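About Sestberg

Sestberg is a small shop and mail order business selling clothes, gloves and tools for people who garden. We started in March with one stall, a folding rail and a box of hand forks. We now send out 200 parcels in a normal spring week and have a shop on the ground floor of an old seed warehouse. The date over the door is 1811, although the roof is a good deal newer.

The business was set up by Dagmar Kováčik and Berwyn Pugh. Dagmar had cut patterns for a workwear firm and was tired of kneeling on her allotment in jeans that soaked through. Berwyn had run a nursery and knew what his staff wore out first, mostly knees and cuffs. Their first product was the Pundero trouser, which we still make in the same heavy cotton, with a deeper back pocket added after customers asked for one.
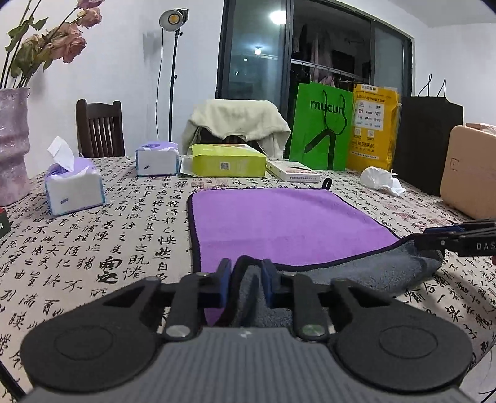
We keep the range short. A new jacket or apron is worn by our testers for a full growing season before we order it in quantity, and plenty of samples go no further. Colours change in spring and autumn. Sizes don't, so if your old pair fitted, the new pair should too.

Keabetswe Mabaso runs the shop and chooses the gloves, hats and boots we buy in from other makers. Xolani Ndlovu looks after orders and returns – if you ring us in the morning, you will probably speak to him. Sibusiso Mahlangu does repairs. He can replace a zip, patch a knee or put new straps on an apron, whether or not you bought it here.

Behind the shop is a cutting garden, where we grow dahlias, sweet peas and a few rows of salad. Customers are welcome to walk round it during opening hours. Dogs are fine on a lead.

The shop is open Tuesday to Saturday, ten until five. Parking is in the yard, through the second gate. For repairs, please wash the item first and put a note in the pocket with your name and phone number.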